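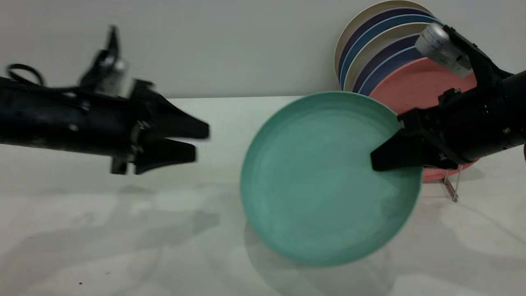 Irkonen two-arm kit, is it worth it for plates and dishes?

Posted by mirjamvanacker, June 15, 2025

Hi everybody! I've been going back and forth on the Irkonen two-arm tabletop kit since December and I think I'm finally ready to spend the money, but I'd love to hear from people who own one first. The kit is $1,075 with the plain fingers and $1,308 with the Latska grip pads and the second set of cables. I teach an evening hobby class and the project everyone keeps asking for is unloading a dish rack (of course it is!), so plates are pretty much all I care about. Can it hold a regular dinner plate by the rim without dropping it? And do I need the pads, or can I buy the cheap one and add them later? My budget is tight but I don't want to buy the thing twice. Thanks so much!!

Mirjam Van Acker

hoarau_fan
3 replies on this site

get the pads. i got the plain one and hated it

Tobin R.
Member, Home Automation board

Hi Mirjam! I've had the Irkonen on my bench for a while now and plates are most of what I do with it, so I have opinions, sorry in advance for the length.

Short version: yes, it'll hold a dinner plate by the rim, but the plate matters more than you'd think. A shallow one with a bit of a raised rim is the easiest, the finger has something to catch on. The totally flat modern ones drove me nuts for two weekends. Glossy ones slide around on plain fingers, matte ones are so much nicer. If you're shopping for practice plates, get melamine in a few different colors. You WILL drop some, and with colors you can tell the students "do the pink one next" and everybody knows which one you mean.

On the pads: they're 221 dollars if you buy them by themselves from Hoarau, and they go on with the same little screws, so adding them later is fine. That's a bit less than the difference between the two kits, but then you don't get the spare cables. I'd want the spares for a class. My first cable got pinched at the elbow because I didn't leave a big enough loop in it, so leave a loop!

Some other stuff I wish I'd read before ordering:

The arms need more table than the box says. I set mine up facing each other with the rack off to one side and toward the back, and I still bump the rack with the elbow if I get lazy about the starting position.

Handing a plate from one arm to the other is the hard part. Picking it up is easy by comparison. Have the second arm waiting with its fingers already open before the first one brings the plate over, and go slow. I run the handoff at half speed and it's still the step that goes wrong the most for me.

The Zostico software that comes with it is OK. The recording part is good, the menus are a mess, and saving a routine takes 2 clicks more than it should. Save often.

Support answered me in a day when I had a bad motor and they sent a new one, so no complaints there.

For a class I'd go with the bigger kit. For just me at home I'd buy the plain one and see how far I got.

gwen_in_the_garage

I agree with Tobin on most of it but I never bought the pads and I'm doing fine! I put a strip of rubber shelf liner on the fingers with double sided tape. It looks terrible and you have to redo it every so often, but it cost me nearly nothing. The one place it lets me down is heavy stoneware, that stuff just tips right out. With lightweight plates I'd try the liner first and keep your money.

Also check the rack before you blame the arms. Mine had the wires so close together that the plates were jammed in, and the arm would pull the whole rack across the table. I clamped it down and that fixed it.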